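I've had the Vesari striped tablecloth on our kitchen table since May and I'm still very fond of it, creases and all (I never iron it, sorry!). It washes well at 30 and the pink hasn't faded one bit.

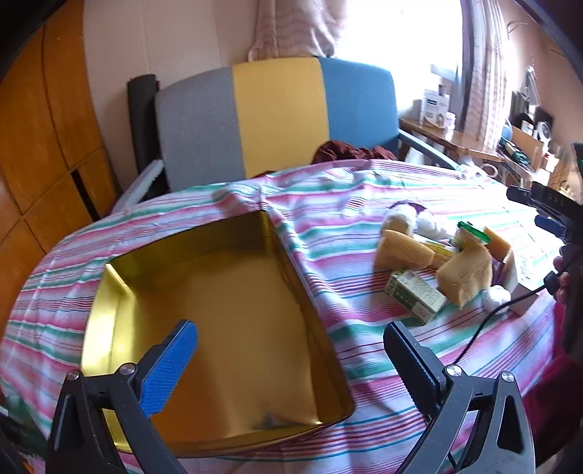

Does it shrink?
Mine lost some 2 cm in length after the first wash and nothing since, so go a size up if your table is long.

My one grumble is the hem, which started coming undone at one corner. I wrote to the shop and a very nice chap called Cosmin Ene sent me matching thread, so I've stitched it back myself – badly, but it holds! I'd buy another, maybe for the garden table.

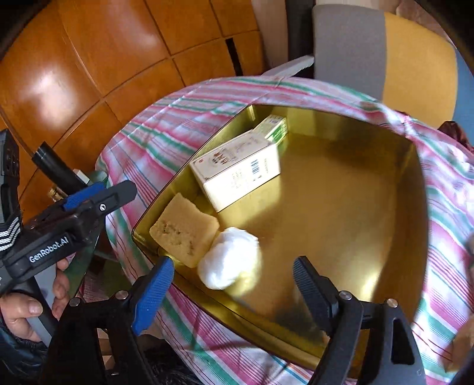 Stripy cloth with the gold tray on top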